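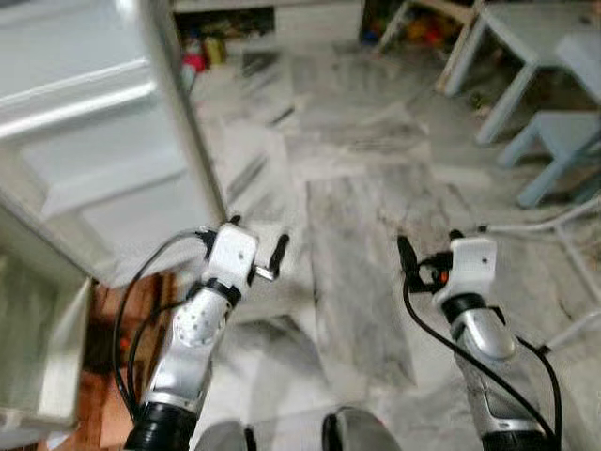 Wednesday, September – Sitompul, Allia site notes
2 min read

Demo visit from Gedgate, 18 people. Ran the Pruta two-arm unit on the refrigerator task. Reach to the door is fine on tile, less so near the hinge side.

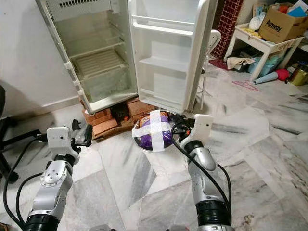

Fridge on bricks, door open, bowl on the floor between the grippers.

Log stopped at 481 s. Left wrist offset still wrong after recal – recheck before the next visit.
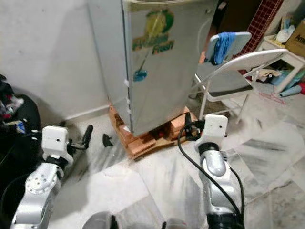 Visitors asked about payload. Sent them the spec sheet. Arm logs saved under run 58.

Recent entries
Wrist offset, second try
Cable routing on Pruta
Open day checklist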